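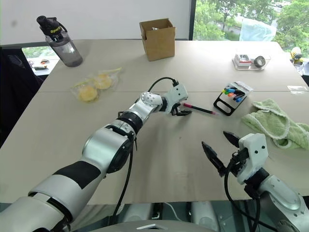

Parish Notes: Changes to Evening Prayer at Grakdale

Following the parish meeting in July, Evening Prayer at Grakdale will begin at 7 pm. The service remains open to all, and those who have not attended before are warmly invited to sit wherever they wish. Printed orders of service are kept inside the west door.

I am also pleased to record that Tamer Atallah has been licensed as a lay reader for Grakdale and Kokmont. Tamer has led the Kokmont study group for ten years and will preach at both churches in the coming season. Please keep him and his family in your prayers.

Advent readings

The Advent study will follow the lectionary readings from Isaiah. Groups will meet in the Sabbagh Room and at Cavaler House, with places for 20 people at each. Parishioners who require transport should leave their names with the parish office – a lift can usually be arranged from the neighbouring streets.

The winter coat collection continues, and children's sizes are particularly needed. Coats may be left in the porch before any service.

12 November 2022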